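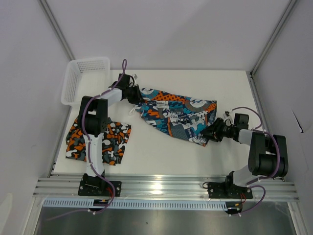
Can I run the Dralen two-arm folding kit on cloths of different sizes without setting it up again each time?

Mostly you can, as long as the sizes are saved in the cloth list first. Anything that isn't on the list gets treated as the last size you used, and that's how I ended up writing all this down.

Ticket 168
Opened by: Aivar Juška, Joltville
Product: Dralen folding kit, two arms on one rail
Status: open, workaround found

First message

Hello Skjelbred support! I've had the kit on trial since April and I like it a lot, so please read this as a friendly grumble. The right arm keeps letting go too early. Both arms take hold, they pull the cloth out between them, and then just as it ought to go down on the table the right gripper opens and I get a sad little heap. It does it with the thin printed cloths far more than with the thick ones (the thick ones are lovely, no complaints there). I've restarted it, wiped the gripper fingers and run the homing routine. Same again.

Reply from support

Thanks Aivar. Could you tell us which grip setting you're on, and whether the cloth list was filled in before you started? Please also look at the cable on the right arm while it's at full reach and tell us if it pulls tight.

Me again

Grip is on 3, which is how it came. Cable looks fine to me, there's a good bit of slack in it even with the arm stretched right over. The cloth list... ah. I'd put one size in on the first day and then carried on happily with everything else! So that may be on me, though I'd say the setup screen could shout a bit louder about it.

Reply from support

Please add each cloth with its own length, then put the grip up to 6 for the thin ones only. Leave the thick ones where they are.

Update, May 27, 2025

Did all that this morning. Much better! I put the whole pile through and the early letting go has nearly stopped. What I still get is a twist: if a gripper picks up a bunched corner, the cloth stays bunched there all the way through and the fold comes out wonky. Tried grip 9 out of curiosity and wouldn't bother, it left pinch marks and the twist was just the same.

What helps is giving each cloth a shake and laying it flat before the arms go for it. Bit of a nuisance when the point was to stop doing that by hand, but it's quick.

Two things I'd still like to know. Is there a way to make it let go and try the corner again by itself? And the chap at Flultholm who demoed the kit mentioned a softer set of finger pads, so are those included in the trial or do I order them separately? Leaving the ticket open till I hear about the pads.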